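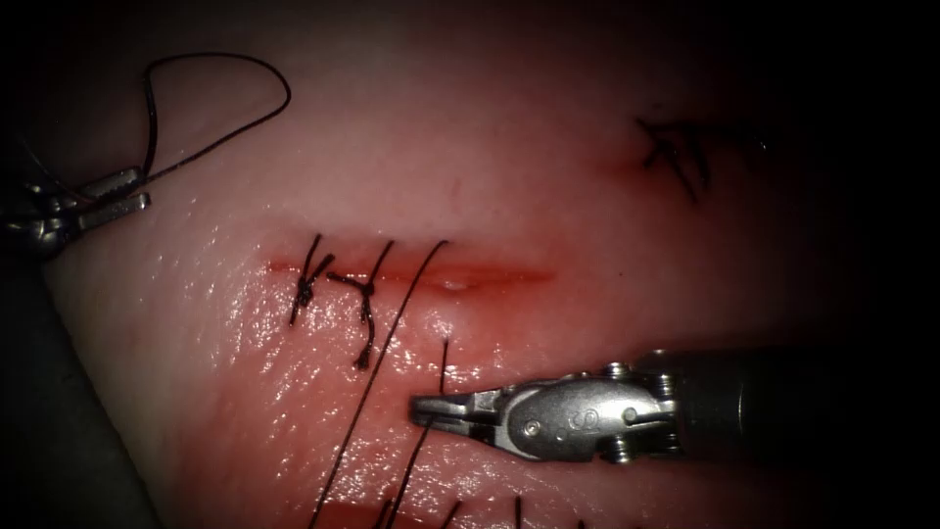
Two tied interrupted sutures on a practice pad.

Tiltden Practice Thread, 500 metre reel

Braided black thread for knot tying and suturing practice. Non-sterile. For teaching use only.

Price: £99 per reel, excluding VAT
Stock: available
Sold by: Drorkirari Teaching Supplies

Tiltden is a braided polyester thread wound on a large reel for teaching rooms that get through a lot of it. Most practice thread is sold in short packets with a needle already attached. That suits a single learner working at home, but a class tying knots all afternoon will fill a bin with foil and card. With a reel on the bench, each person pulls off what they need, cuts it and gets on.

The thread has a light wax finish. It runs through the fingers without squeaking and a half-knot stays put long enough for the second throw to be laid on top. The finish wears off with handling, so a length that has been tied and picked undone many times will feel rougher than a new one. We suggest throwing it away at that point.

What is in the box

One 500 metre reel of black braided thread
One steel spindle and base
One clip-on cutter
One printed card showing how to load the reel

The base has four rubber feet and a hole at each corner if you want to screw it down. Screws are not supplied. The cutter clips to either side of the base, so the reel can be set up for left-handed or right-handed use. Replacement cutters are sold singly.

Loading the reel

Undo the nut at the end of the spindle and slide the reel on with the label facing you. The thread should come off the bottom of the reel and up through the wire guide. Tighten the nut by hand until the reel turns with a slight drag. If it spins freely the thread will run on after each pull and tangle underneath, and this is the usual cause of the calls we get about it. A quarter turn on the nut normally puts it right.

Lengths

For two-handed knot tying on a board, cut 60 cm. Beginners find shorter pieces fiddly and longer ones get caught on everything. For use with an eyed needle, allow a little more, as some of it is lost in threading. The front edge of the base is marked with a notch for measuring against a bench rule.

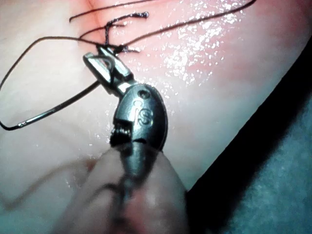

Black is the only colour we stock on the large reel. We did carry white and green for a time, and a few customers still ask for them, but the black outsold both together and the other two were dropped in February. The main reason people give for choosing it is that a tutor can check work without leaning in. On a pale pink pad the line of the thread is plain to see, including where it is held in the jaws of a needle driver just below the knot. On darker boards and foam blocks it is harder to follow, and for those we would point you to the Onton two-colour cord. Onton is thicker and is meant for learning the order of the throws, with one end red and the other cream.

Needles

The reel comes without needles. Tiltden will pass through the eye of the Gebretsadik curved practice needle, medium and large sizes. It will not go through the small size without a threader, and even then the braid tends to fray. Gebretsadik needles are sold in tins of 5 and can be added to your order at the checkout.

Please count needles out and in at each session and use a sharps bin. The thread itself can go in general waste.

Storage

Keep the reel dry and out of direct sun. The wax finish softens on a hot windowsill and picks up dust, after which the thread drags. A drawer or lidded box is fine. If the outer turns have become dirty, pull them off and discard them - the thread underneath will usually be clean.

Do not boil the thread or put it through a steriliser. It is not made for use on people or animals and must not be used for that under any circumstances.

Specification

Material: braided polyester, waxed
Colour: black
Length: 500 m
Sterile: no
Needle attached: no
Base: painted steel
Spindle: steel, with hand nut
Refill reels: yes, fit the same base

Customer comments

"We keep one at each end of the room. The cutter is good. I would like a cover for the reel as ours sits out all week." - Loretta Rosenthal

"Ties well and does not slip. The first base arrived with a bent guide and was replaced without fuss. Refills are the better buy once you have the stand." - Hugo Roussel

Delivery and returns

Orders placed before noon are sent the same day, except on Friday, when the van is collected early and the cut-off is 10 am. Unopened reels can be returned for a full refund. Opened reels can only be returned if there is a fault in the thread or the winding. Please keep the box until you have loaded the reel and pulled off the first few lengths.

Colleges and hospitals can order on account. Put your purchase order number in the notes box and choose "invoice" when asked how you want to pay.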